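Try a snack-sorting test at home

Can a pair of robot arms put away snacks yet? Sometimes, and it's a great chore to test with! Start with one tray of mixed cookies and toy food, plus a few small cups to sort into. Run it 40 times and write down every drop.
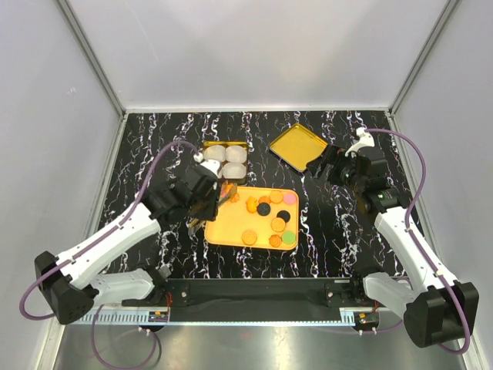

Next, swap in softer pieces and shuffle the layout between runs. My arms do fine until two cookies overlap, and then things get exciting. Kerttu Jääskeläinen suggested slowing the grip way down, so try that before you change anything else.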